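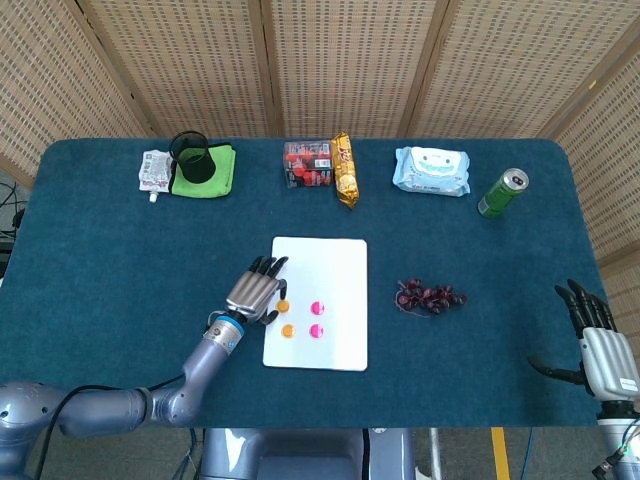 Unit 9: Fault case – loss of grip reference during tabletop handling

Course notes, N. Baumgartner
Revised February 1, 2026

Read the log extract for the Nandar cell before the tutorial. The notes cover the fault only; arm kinematics were dealt with in Unit 3.

Background

The task was disc sorting with a two-armed unit and multi-fingered hands. The left hand picks a disc from a board and moves it to a target position. The right hand holds station unless called. Finger control ran on the Laronier hand driver, with Shokri supplying the object poses.

What happened

On run 174 the left hand closed above the disc and reported a good grasp. The arm lifted, moved to the target and opened on nothing. The controller logged a completed place. It then repeated the cycle three times before the operator pressed the stop.

Cause

The fingertip sensors had been zeroed while the thumb was resting against a finger. Every later reading carried that offset. At closure the offset alone was enough to pass the contact threshold, so the driver never checked finger travel.

A second fault made the first one hard to see. The place step was marked complete on hand opening, with no fresh look at the board.

Corrective action

Zero the sensors with the hand fully open and clear of the work surface.
Require both contact force and finger travel before a grasp is accepted.
Confirm the object's new position before logging a place.
Stop and hold after one mismatch – no automatic retry.

Safety note

The arm was at reduced speed and the guarded area was clear. A false grasp with a heavier object is a dropped load, and should be assessed as one.

For the tutorial

Bring a one-page fault tree. Use the Mudomik template and mark which branches the log can support.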